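How to re-wax a tired timber benchtop

Posted by Lindsay Kereama, Nov 4, 2025
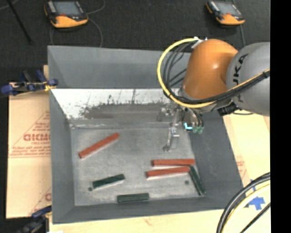
Red and green bars in a scuffed grey bin, on pale wood.

I've been looking after our kitchen bench for eight years now, and I still put the job off every single time, even though it's one of the nicer ways to spend a quiet weekend (radio on, windows open, kettle never far away). If yours has gone a bit chalky near the sink, don't panic. It probably just wants a feed.

You'll need a tin of hard wax oil, a few lint-free cloths, 180 and 240 grit paper, a sanding block and some mild dish soap. I use the Proltuvine satin, but any decent food-safe one will do.

Clear everything off the bench the night before, and I do mean everything, even the fruit bowl. Wash the timber with warm soapy water, wipe it with a clean damp cloth and leave it overnight to dry.

Next morning, sand with the grain using the 180, going a little longer on any rings or dark patches. My mum used to scrub in circles and you could see every one of them when the sun came in! Follow with the 240, then vacuum and wipe down.

Stir the oil well - don't shake it - and put a small amount on a cloth. Rub it in thinly, working in sections the width of your shoulders. After 15 minutes, buff off whatever is still sitting on top. It should look almost too dry.

Leave it overnight, then do a second coat the same way. Keep water off it for a few days, and hang used cloths flat outside to dry, as oily rags can catch fire if they're left scrunched up in a pile.

I do ours again every January, once the visitors have gone home.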